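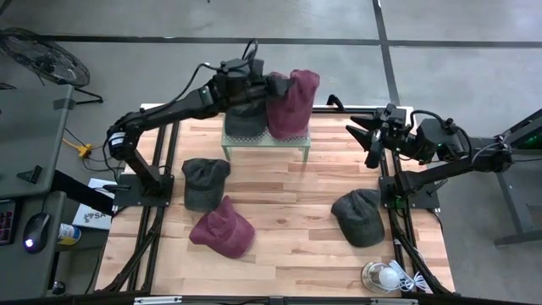
Two-armed test table used for the soft goods part of the Bollcombe comparison, with caps and a raised green stand.

Bollcombe gripper comparison

The Bollcombe gripper comparison is a bench procedure for judging robot grippers on soft, light objects, chiefly caps. It is carried out on a wooden table with two robot arms mounted on it, and it scores the gripper together with the arm and controller driving it. The procedure takes its name from Bollcombe, where the first version was written by Ljubica Yordanov and Dušan Begović. Version 1 was issued on 4 February 2021. A revised version followed in July of the same year and is the one in general use.

Background

Earlier gripper tests at Bollcombe used blocks, cups and short lengths of pipe. These gave repeatable results but said little about how a gripper would cope with cloth. A rigid block is either held or dropped, while a cap may be held by one layer of fabric, pinched at the brim, folded in the grip or dragged along the surface before it leaves it. Yordanov proposed caps as a test object for this reason: they have a stiff part and a soft part, they are cheap, and they can be set down in several distinct ways.

Begović wrote the scoring rules. An early draft allowed half marks for a partly successful lift, but two people scoring the same run often disagreed, and half marks were dropped before version 1.

Equipment

The table top is made of narrow planks and has black aluminium rails on its left and right sides. Each arm stands on its own black base, one near the left edge and one near the right, so that both can reach the middle. A green stand with a perforated top serves as the raised surface. The caps are dark grey and maroon, and are placed either on the stand or directly on the wood.

Both arms carry the same gripper during a run. The usual pattern is a two-fingered gripper, and the comparison is mostly between finger shapes. Pointed fingers, flat pads and ribbed pads are the three shapes covered by the revised version. Other types, including suction cups, may be tried but are reported in a separate table.

Procedure

A full run has 12 lifts from the table and 18 from the stand. Before each lift the operator sets the cap in one of the listed poses: crown up, brim down over an edge, or on its side. The arm is then sent to its start position with the gripper open. Ingeborg Hubmann's notes to the revised version ask that the start position be the same for every finger shape, even where a different one would suit a particular shape better.

A lift counts if the cap is raised clear of the surface, held still and set down within the marked area. Touching a neighbouring cap is recorded but does not cancel the lift. Moving the stand does.

Closing force is fixed for the whole run. In version 1 it could be changed between objects, and Despina Kolev pointed out that this mixed the skill of the operator with the quality of the gripper. The controller settings are now saved to a file and attached to the results.

Handover test

An optional second part uses both arms together. One arm lifts a cap from the stand and passes it to the other, which sets it down on the table. The test has 11 handovers. It is harder on the controller than on the fingers, as a small timing error leaves both grippers pulling on the same piece of cloth. Tihomir Ristić added a rule that the giving arm must not open until the receiving arm has reported a closed grip.

Results and use

The first published set compared fingers from Medmont and Pindmont. Pointed fingers did well on caps lying flat, where they could get under the brim, and poorly on caps resting on their sides. Ribbed pads showed the smallest difference between table and stand. Lazarević later ran the same procedure with a softer pad and reported wear on the pad surface after 300 lifts.

Limitations

Caps differ in stiffness between makers and become softer with handling, so results from different benches are not directly comparable unless the same batch is used. The procedure does not measure speed. It also says nothing about camera-guided picking – the cap poses are set by hand and known in advance – although some users have added a camera stage of their own.

See also

Parallel gripper
Bimanual manipulation
Handling of textiles by robots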